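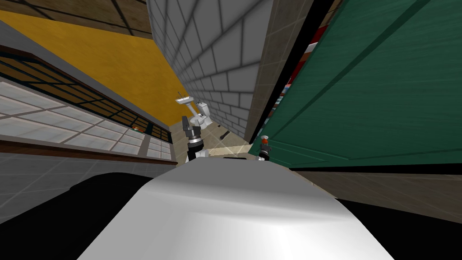 Week 6 notes: training a mobile manipulator in generated homes

Welcome back, everybody, and thank you for the thoughtful write-ups on last week's reading. I promised we'd finally get to a worked case, so today is all about Petchrat, the two-armed mobile manipulation project that Kanokwan Tanasarn and Samer Awad have been running in our group. I'm fond of this one (you'll have noticed), partly because it made so many of the mistakes we talk about in this course before it settled down.

The problem

We want a policy that can drive through a home it has never been in, find a named object, and pick it up with either hand. Collecting that experience on hardware is slow, and hard on wrists and tempers. So Petchrat trains in Bollik, our scene generator, which puts together rooms and corridors from a library of walls, floors, doors and furniture and doesn't care very much about good taste. A toilet and a sink can end up standing at the end of a corridor between a mustard wall and gray brick, with a teal-green panel door along the side. Please don't worry about that! We want the policy to learn what a doorway or a floor is across a huge spread of looks, and a tasteful apartment would teach it far less.

How the training goes

Each generated home comes with 50 short tasks. A scripted planner, which is allowed to see the full state of the simulator, solves as many as it can, and we keep its successful runs as demonstrations. The learner gets none of that privileged state. It gets the head view, its joint positions and the task sentence, and it has to copy the planner from those alone. If you remember the teacher and student setup from week 2, it's the same idea with more furniture in it.

Why such a wide view

Chanida Rattanakul asked me this after the last lecture, and it's a lovely question. With a very wide lens the robot sees its own white body and both grippers at the same time as the corridor ahead. The price is distortion. Straight walls bend, things at the far end shrink to almost nothing, and a small item on the floor may cover only a handful of pixels. Our first version cropped the body out, on the theory that it was wasted space, and the grasping results got worse. Our best guess is that the learner was using the shell and the arms as a kind of ruler for where its hands were. I say guess because we never ran the experiment that would settle it, and one of you is very welcome to.

What we found

We trained one policy on a small set of homes and one on 200, keeping the total number of demonstrations the same. The second did clearly better in homes neither had seen. It did a little worse in the training homes, and I'd like you to think about why before you look at the Irus report. Changing wall and floor materials helped driving a great deal and grasping hardly at all. Grasping improved when we varied the lighting, especially bright patches on the floor near the base.

Open troubles

Thin objects lying flat are still our weakest group. The planner itself often fails on them, so there are few demonstrations to copy, and the learner never catches up. Lutz Görtz has a filter that rebalances the tasks, and we'll read his notes next time.

For next week

Read the first half of the Irus report and skip the appendix unless you enjoy that sort of thing. Then write a page on one choice in the training setup you would change, and describe the test you'd run to find out if you were right. Boonsong Khamphan will be in the Jamudley lab in the afternoon if you have trouble getting Bollik to start. Bring your laptop and the error message, please, the whole message and not just the last line.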